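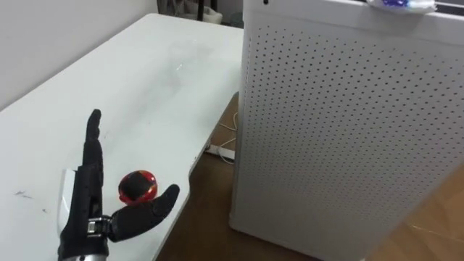 O kit de recolha Celtus junta um posto de teleoperação, uma câmara de cabeça e o software de gravação Matar num único pacote para equipas que precisam de exemplos de manipulação com mão multidedos. O operador conduz a mão e cada tentativa fica guardada como episódio, com vídeo e posições das juntas na mesma base de tempo. Objetos pequenos, como a bola vermelha e preta junto ao polegar, servem bem para tarefas de preensão fina.

O plano Wemness inclui 200 episódios anotados por tarefa e 19 tarefas de mesa já definidas. As tentativas falhadas também são entregues, em pasta separada – pode usá-las ou ignorá-las no treino.
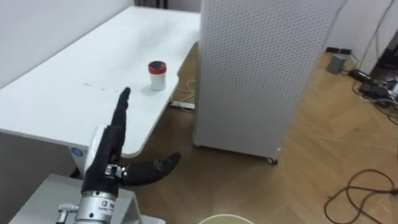

Mão com os dedos esticados; copo branco de tampa vermelha sobre a mesa.

Conteúdo da caixa: suporte de câmara, unidade de gravação, cabos e 3 licenças Matar.
Referência: Cluditz 239
Prazo de entrega: sob consulta
Formação inicial: incluída, à distância

A mão e o braço são vendidos à parte. Para compatibilidade com outros modelos, contacte Tala Fakhoury, apoio técnico.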